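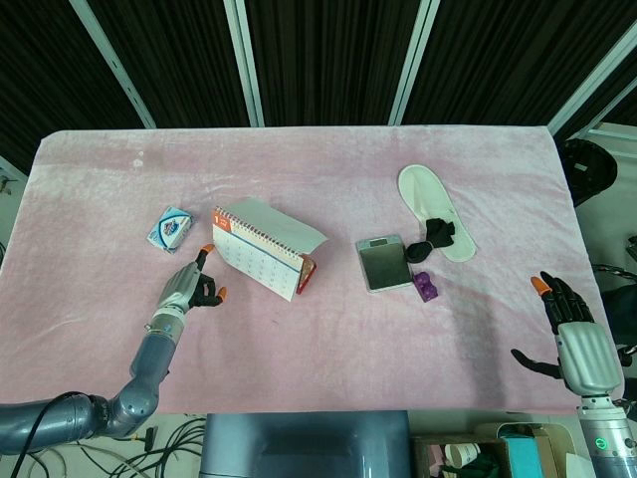

Bedside Clutter, a data card

Version 2, last touched in March. Maintained by Charmaine Xaba, with labels checked by Kausar Bhutto, who disagrees with several of them.

What this is

A collection of still pictures of small household things left lying on soft surfaces, mostly blankets. It holds 2286 stills, sorted by the 11 layouts they belong to. A layout is one blanket and one set of things, nudged about between stills until we ran out of patience.

The things are the sort that gather beside a bed or come home from a hotel in the bottom of a bag. Tissues, calendars, socks, slippers. If you were hoping for antiques, try elsewhere.

The name was going to be Soft Surfaces, until Kausar pointed out that it sounded like a shop selling bath mats.

Layouts

Each layout has a short name, taken from whichever list was nearest at the time. The three that people ask about:

Ulham. The pale pink plush blanket on the rectangular table, with the tissue packet, the desk calendar, the slipper and the black sock. The calendar is open at January and stays there. Please don't use it to work out when anything was taken.

Brumov. A grey wool blanket, two paperbacks and a spectacles case. Dull to look at and very well labelled, as the dull ones tend to be.

Driltero. A quilt with a busy leaf pattern. A green comb was lost on it in the first hour and is still in the labels as present, which it was.

How the labels work

Every still has a plain text file with the same name. Each line gives one thing, its general kind, what it's resting on and what it's touching. There's a last column for remarks, which was meant for emergencies and is now the longest part of the file.

Kinds are kept broad. A slipper is footwear. A sock is also footwear, after an argument that took up most of a Sunday. Charmaine wanted socks under clothing, with the vests, and the older files still do it her way. The script called tidy_kinds will move them over, and it should be run before you count anything.

"Resting on" means that at least part of the thing's weight is on the other thing. In Ulham the sock rests partly on the slipper, so it gets two entries, one for the slipper and one for the blanket. We don't record which it prefers.

"Touching" is for contact at an edge, with no weight involved. Plush makes this hard to judge. The pile comes up round the sides of anything flat, so two things can look a hair apart when they've met underneath, or the other way about. Where the two of us couldn't agree, the entry is marked "unsure" and should be left out of any scoring.

Known problems

The square thing in Ulham. It has a silver frame and a dark, reflective grey face, and it's down as "scale or mirror" throughout. Kausar says bathroom scale, small. Charmaine says mirror. It went back in a box before either of us thought to turn it over, and the box is at Khumalo with the spare quilts. The reflective face may also upset anything that judges surfaces by brightness.

White on pale pink. The slipper is white terry-cloth with a thin beige sole, and in weaker light its edge gets a bit vague. The outlines were drawn by hand and are as good as the hand was that afternoon. Expect the toe end to wander.

Creases. The blanket has faint creases and lighter patches where the pile lies differently. Early on these were labelled as stains. They aren't stains, and Charmaine would like that known. The old label was removed in version 2, but if you find a leftover, delete it and say nothing to her.

Folded calendars. A desk calendar that makes its own tent is one thing, however many sides it has. Some older files list the folded-back page separately. Merge them.

The sock. It's crumpled, so its outline changes with every nudge. Don't treat two stills as showing different socks on the grounds of shape.

What it's good for

Practising on piles and near-piles, on soft things lying over other soft things, and on telling a thing from the surface it has sunk into. One reader used it to plan a tidying rota, which we hadn't foreseen and can't support.

What it's poor for

Reading text. Print is often pale or small, and nothing written on a packet or a page has been typed out. Sizes are poor too, as we measured the blankets and then forgot to measure anything else. Kitchens don't feature at all.

Getting and using it

Copies are sent on request, as one folder per layout. Ulham is the largest and should be unpacked by itself if your disk is tight. The README inside each folder overrules this one wherever the two differ, except for Driltero, where it was written from memory.

Roughly 80 stills are held back for checking. They're listed in held_back.txt, so it isn't much of a secret, but please leave them alone until you've finished.

Corrections

Send them to Kausar, with the name of the still and the line you'd change. Corrections about socks go to the bottom of the queue.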